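Okay, hi, can you hear me in the back? Good. I'm going to talk about stoves, the wood-burning kind, and mostly about the one mistake I keep seeing, which is people buying way too much stove.

My first one was a Graleck, a big one, and I put it in a living room the size of a parking space (pause, let them laugh). We had the windows open in January!

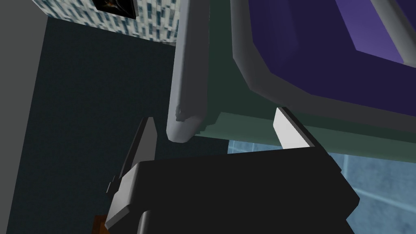

Gripper fingers, seen from underneath

So, sizing. Measure the room, then think about how leaky it is. Soledad Cáceres, who sold me my second stove, a little Flement, asked me 5 questions about my windows before she'd even talk price. Do that to your customers. Ask about ceilings too.

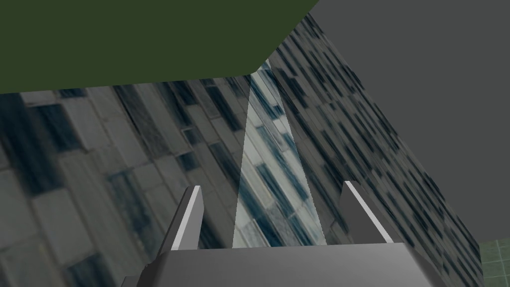

Dark green surface against plain gray

Now hearths. I know, I know, people want to choose the tile first. Read the manual first, please. Mine came out to 110 pounds of slate, and I carried it in myself, two trips a night, and my back has opinions about that. (Skip the Mansilla story if we're running late.)

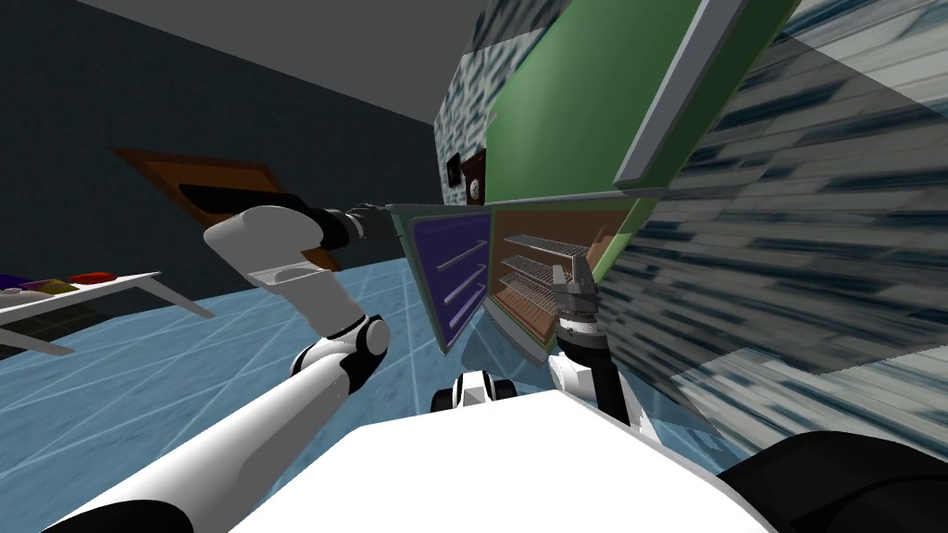
Left arm by the wall oven, right gripper up at the racks

Wood. Dry wood, dry wood, dry wood. Pass the moisture meter around here and make sure I get it back. A slow smoky fire on wet oak will gunk up your flue, and then you're calling Yetunde Tijani in March along with everybody else in the county. She's sitting right there, wave to her.
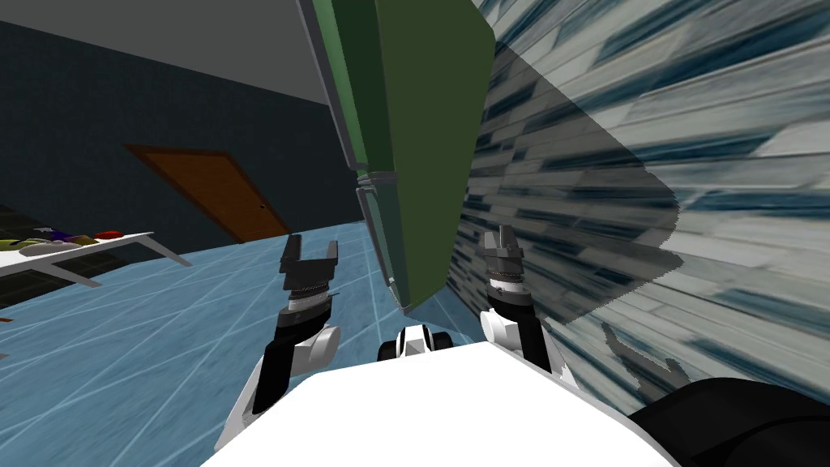

Both grippers open and pointing up

Last bit is the glass. Damp newspaper, dip it in cold ash, rub gently. I tried the Claltum spray and it's fine, I just don't like the smell. Let the stove cool all the way down first!

Questions till the coffee comes out. If someone asks about chimney liners, send them to Yetunde.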